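Anitha Pai keeps her rejects in a bread bin. She pulls it off the shelf before I have my coat off, and starts laying grippers out along the bench the way another person might lay out family silver. There are fingers with soft pads and fingers with hard ones, a pair that came back from a trial with a bent knuckle, and one big yellow claw that she says she keeps mostly out of affection.

"People think you choose the arm first," she says. "They come to us with the arm already bought, very proud, and then they ask what to put on the end of it. And I always want to say, oh, but that's the part that touches your customer's stuff!"

Pai runs the comparison bench at Mornurex, a small testing outfit that occupies the upper floor of the old Namboodiri printing works. Manufacturers and would-be buyers send in grippers, arms and wrist cameras, and she and her colleague Sreekumar Rajan put them through the same set of chores until they have something useful to say. The chores are humble ones. Lift a cup. Turn it. Take something out of it and put it back.

This past October they finished their longest comparison so far, of two hand-held grippers: the Braltton, which is light and rather quick, and the Kallska, which weighs 414 grams and feels, in Pai's words, "like holding a good flashlight." Between them the two models went through 2,725 recorded grasps, all done by people holding the grippers in their own hands, with no arm involved at all. The recordings came later to the arms, as material to learn from.

I asked whether that felt like cheating. Rajan, who had been quietly feeding cable through a clip at the other end of the room, laughed at this and came over.

"It's the reverse of cheating, it's manual labor," he said. "You do the cup, you do the cup again, your thumb hurts. After an afternoon of that you know things about a trigger spring that you would never get from a data sheet. I had opinions about the Braltton's spring by lunchtime, and they weren't polite."

The spring, they both agree, is where the Braltton lost ground. It snaps open faster than the Kallska, and on a crowded table that is a real pleasure, but it also asks more of the hand on the way closed. Of the 292 grasps they marked as failed, the larger share came from the Braltton late in a session, when the operator was getting tired. Pai is careful to add that a motorized version might behave quite differently, and that she would love to try one if anybody cares to send it.

Working with two at once is another matter again. She had expected the second hand to be simple to add, and it took them weeks to settle on a table layout they liked, partly on account of the cables, which want to be exactly where your elbows are. "I dream about cables," she told me, quite cheerfully.

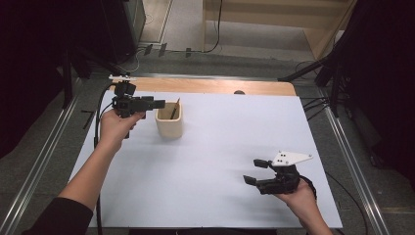 Two-handed work at the cup station, with the right-hand gripper open.

Her own favorite of the chores is still the cup. A cup is round or nearly round, it has a rim that invites you to do the lazy thing, and once there is something leaning inside it the whole business of approach changes. Rajan prefers the cloth-folding chore, which Pai thinks is showing off. They have argued this for as long as they have shared the bench, and I got the feeling that neither is in any hurry to win.

So which would they buy? Rajan says the Kallska, straight away, for anyone recording long sessions. Pai takes longer over it, turning the Braltton over in her hands and working the trigger a few times.

"For a school, or for someone starting out, this one," she says finally. "It's forgiving about where you put it. You get tired, yes, but then you stop and have tea, and you should be doing that anyway."

The next round is already on the calendar: 49 wrist cameras, most of them still in their boxes under the stairs. Rajan has been told he can open them once the Kallska report has gone out, and when I left he was at his desk typing it up.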